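Section 3: Setting up a tidying job

Gandik can clear small objects off a table and put them in a container. It works best on a plain surface with a few things spread apart. It is slower than a person at this job, and it should not be left to work alone in a room with children or pets. Laundry, dishes and anything with liquid in it are not supported in this release. See Section 9 for the list of chores we have tried and how each one went.

Before you begin

Clear the table of anything you do not want moved. Wipe off crumbs and dust. Turn on the room lights and close the blinds if the sun falls straight on the tabletop.

Caution: Keep hands, sleeves and hair away from the fingers while the status light is green. The fingers can close without warning.

Placing the objects

1. Set the tray flat on the table within reach of the arm. The rim must not hang over the edge of the table.

2. Place the basket on the same table, on the far side of the tray. Leave clear tabletop beside the tray so the fingers can open all the way before they move in.

3. Put the objects in the tray. Start with 2 objects that have different shapes. A marker is a good first choice, as it has straight sides and can be picked up across the barrel. Toys with wheels, scarves or handlebars are harder. The fingers may catch on a thin part, or the toy may roll when touched.

The layout we use at the Merkimholm workshop has a yellow duck on a white scooter toward the back of a pale green tray, with a whiteboard marker closer to the fingers.
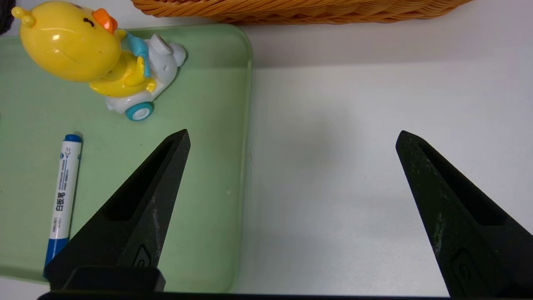

4. Open the Nirkico app and choose Tidy, then New Job. The live view from the wrist should show both fingertips. If either tip is missing, go back to the camera steps in Section 2.

5. Tap each object once in the live view. An outline appears around it. If the outline takes in part of the tray, tap Redo and try again. Translucent trays cause this more often than solid ones, and moving a lamp usually helps.

6. Set the grip level. Use 3 for markers and pens. Use a lower level for soft toys.

7. Tap the basket to mark it as the drop point, then press Start.

Note: Gandik makes three attempts at each object. After the third miss it leaves the object where it is and goes on to the next one. Missed objects are listed on the job screen.

Stopping a job

Press the red button on the base. The arm holds its position and the fingers stay as they are. Do not pull an object out of closed fingers - use Release in the app.

Care of the fingers

Wipe the fingers with a dry cloth at the end of each day. Dust on the gripping side makes smooth objects slip. Replace both fingers after 1000 grips, or sooner if a tip is bent. Spare sets are sold in pairs through Gündoğdu.

Questions about this section go to Dušan Murín at the Merkimholm workshop. Please include the job log and the version number from the app.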